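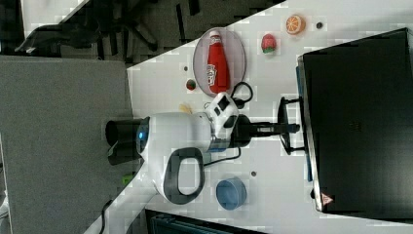 Subject: Re: [colden-sourdough] Starter gone gray, help
From: Ynyr Harries
To: colden-sourdough list

Ynyr Harries wrote in October:

> Two questions for the group, and then I'll go back to lurking.
>
> 1. My starter has a layer of gray liquid on top and smells like nail
> polish remover. I feed it when I remember. Is it dead?
>
> 2. Has anyone baked the Barreto loaf at the temperature printed on the
> handout? Mine came out the color of a saddle. I followed it to the
> letter, except for the flour, the water and the resting time.
>
> Ynyr

I'm replying to my own message, which I realize is the mailing list version of laughing at your own joke, but four people have written to me off-list asking how it ended and I'd like to type it once.

The starter was not dead. It was hungry. The gray stuff is called hooch and you can pour it off or stir it in. I got strong opinions both ways, two of them from people who I believe are married to each other. I poured it off. Then I threw out all but a spoonful, fed it equal weights of flour and water, and did that morning and evening for a week. By the fourth day the smell had gone from nail salon to old apple. By the sixth it was climbing out of the jar and I had to move it to the one we used to keep spaghetti in. We now keep spaghetti in the bag, like animals.

Flour mattered more than I wanted it to. I'd been feeding it the cheapest white in the store on the theory that it's yeast and doesn't read labels. One spoon of rye in each feeding perked it up overnight. I went back to plain white for a couple of days out of stubbornness and it sulked. It's getting the rye.

As for the Barreto loaf. I dug out the handout from the spring workshop and the temperature is 230, and I had read this as Fahrenheit for the first loaf, which explains the first loaf, a thing I did not mention in October because I have some pride. It sat in there for an hour and came out looking like a pillow. For the second I did the conversion in my head and overshot by a good margin. That was the saddle. 230 Celsius is 446 Fahrenheit. Please write it on your copy. I've written it on mine twice.

Whoever has the original file, could you put a letter C after the number? It would cost us one letter.

With the right temperature, lid on for the first half hour and off for the rest, it's a very good loaf. The crust sings when it comes out, that little crackle. I stood over it for so long that my tea went cold. Then I cut it too early, like everybody, and the middle was gummy, like everybody's.

Some leftover business from other people's threads while I'm here:

To the person asking about bannetons: a colander and a dish towel will do. Rub rice flour into the towel, not wheat. I used wheat and the dough and the towel are now one object.

To the person asking whether the Cekska scales are any good: mine drifts by a couple of grams if you leave it on while you answer the door. Fine for flour. For salt I weigh it in a cup on its own, quickly, with the door locked.

To the person who wants to keep a starter going through a long trip: smear it thin on parchment, let it dry, crumble it into an envelope. I have some in a drawer from two years ago, labeled in handwriting that looks like a threat. It woke up in three days when I tried a pinch of it last month.

I did try the Ziner method as well (no kneading, overnight in the fridge, shape it cold). It works. I resent it, having spent most of a winter learning to slap dough around on a counter, and my wife says the two loaves taste the same. I have asked her to taste them again.

I have more starter than any household can use, so if you're near Colden and want a jar, write to me off-list and bring your own jar back at some point. I'm down to the ones with no lids. The pancake route for discard has been explored thoroughly at this address and we are taking a break from it.

Still looking for a use for the pillow loaf, by the way. The birds won't have it.

Ynyr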